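3.2 Materials and sorting surface

Last updated: 2022-10-28

The letter sets used in the sorting sessions were foam pieces in assorted colors, drawn from a stock of 591 letters kept at the Rulitz site. Foam was chosen over card after the pilot at Ditolska, where card letters bent at the corners and were hard to lift from a flat surface. Letters were lowercase and were not matched to plates by color, so a correct sort could not be reached by color alone.

Each trial began with the letters scattered on a brown tabletop, near the round plastic plates that served as sorting targets. Plates were preferred to boxes for one practical reason - a raised rim stops a letter from sliding off, but the contents can still be read from any side of the table. Figure 2 shows a layout of ten letters and three plates.

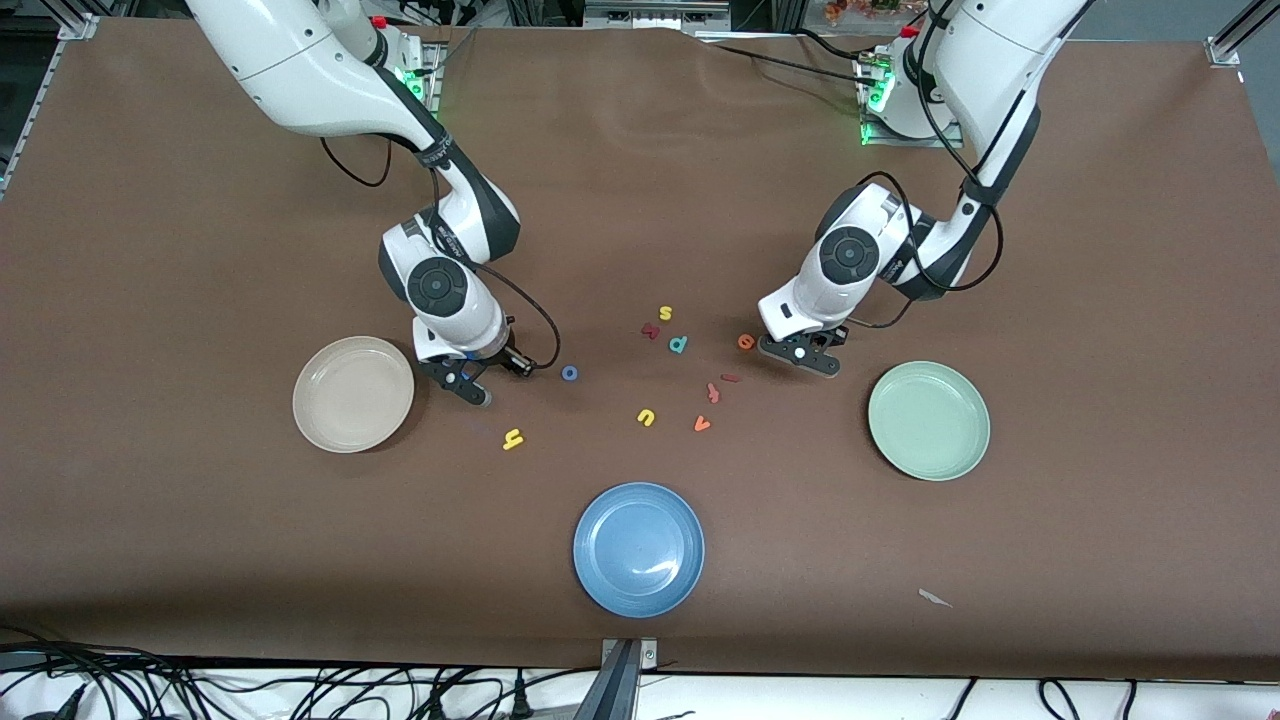
Figure 2. Foam letters and plates on the sorting table.

The number of letters per trial was kept small so that pieces would not overlap at the start. Overlap had been the main source of discarded trials at Ditolska, where 13 of 200 trials were dropped because one letter hid part of another. Following Gavrilă, we also left out letters that are easily confused when rotated, such as "b" and "q", except in the Muleo word lists, which need them. Results for those lists are reported separately in Section 4 - they should not be pooled with the main set. A second round of sorting with the full alphabet is planned for November.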